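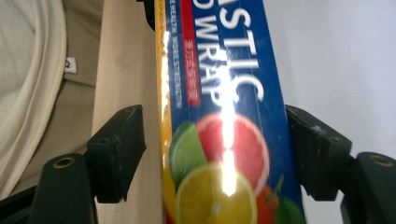 The Great Drawer Clear-Out: Wraps, Boxes and Baskets

Welcome to the kitchen-drawer page of our little gallery! Viorica Coman and I have been sorting out the long flat boxes that pile up beside everybody's stove, and I am having far more fun with it than I expected. Cling wrap, foil, parchment, sandwich bags, all of it. Click through slowly, there's some good packaging in here.

Plastic wrap, blue box
I love this one. Deep royal blue with a yellow stripe, and then all that fruit on the front: pink grapefruit, lime, a big slice of something orange or lemony. Whoever drew up the layout was having a good day! Viorica wants to stand it upright so the printing shows. I'm in the lay-it-flat camp, but for a box this cheerful I could be talked around.
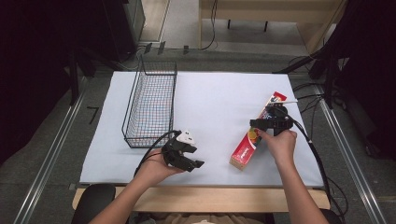 Baskets and how to fill them
Long boxes are the hardest thing in a kitchen to store, and I've tried drawers, door racks and a magazine holder from Mutetti (great for foil, too tight for anything wider). Wire mesh is still my favorite. The rectangular black one still has nothing in it, and with that handle loop at the far end it would lift off a high shelf so easily. The red box lying at a slant next to it is the sort of shape I'd put in first, along the long side, with the short stuff filling in after. Amber Lightfoot keeps 2 baskets like this under her sink and swears by them.

More shelves and pantry corners go up in July, including Amber's spice rack, which is gorgeous!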